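Gripper Maintenance Technician, Handheld Tool Cell
Tando Automation, Pineck site

Print this page | E-mail this listing

Reference 2129. Full time, day shift, start in June.

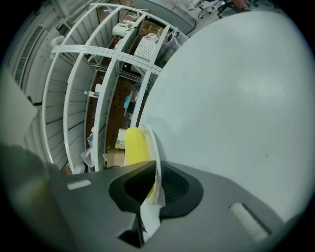 The technician is responsible for the mechanical and optical condition of the handheld gripper tools used in the Pineck cell. The position reports to the cell lead and covers setup, scheduled service, fault finding and minor repair. Software development is not part of the job, although the technician will run existing calibration scripts and read their logs.

The cell keeps 9 tools in rotation. Each is serviced after 3000 grasp cycles or when an operator files a fault slip, whichever comes first. A standard service takes 30 minutes on the bench. Tools that fail the final check are tagged and held back until the fault is found.

Duties

- Inspect finger pads for wear, tearing and loss of surface texture. Replace pads in pairs and enter both part numbers in the tool log.
- Check jaw travel and closing alignment against the setup gauge. Adjust or shim as required.
- Clean the camera lens and check its mount for play. Repeat calibration whenever the mount has been loosened.
- Check that markers are flat, clean and fully seated. Lifted or scratched markers are replaced, not glued back down.
- Replace compressed foam inserts in the housing.
- Run the grasp check after each service, using rigid, thin and soft test items, and record any slip or uneven closing.
- Maintain the spare parts stock and place orders through the Seixas parts desk.
- Write up repeat faults for the weekly cell review. Include cycle count at failure and the last part replaced.

Required

- Two years of bench work on small electromechanical assemblies, or a technical certificate with equivalent shop time.
- Ability to read assembly drawings and work to a torque table.
- Experience with calipers, feeler gauges and small fasteners down to M2.
- Clear written English. The tool log is the only handover between shifts.
- Near vision, corrected if needed, adequate for lens inspection.

Useful but not required

- Camera calibration with wide-angle lenses.
- 3D printing of brackets and housings.
- Prior work with Drininis linear guides. Training on these is given in the first month.

Conditions

Work is indoors, mostly seated at a bench, with regular standing periods in the cell. Lifting is limited to boxed spares. The first two weeks are spent alongside the current technician. After that, the new hire signs off services independently. Hand tools are supplied. Overtime is rare and is agreed in advance.

How to apply

Send a resume and a one-page account of a repair you carried out, stating the symptom, the checks made and the part or setting at fault. Quote reference 2129 in the subject line. Selected applicants will complete a bench test on a gripper with a known fault, followed by an interview on the same visit.

Related openings
Cell Operator, Evening Shift, Pineck
Parts Desk Clerk, Seixas
Fixture Machinist, Pineck

Contact Tando Recruiting | Copyright Tando Automation | Back to top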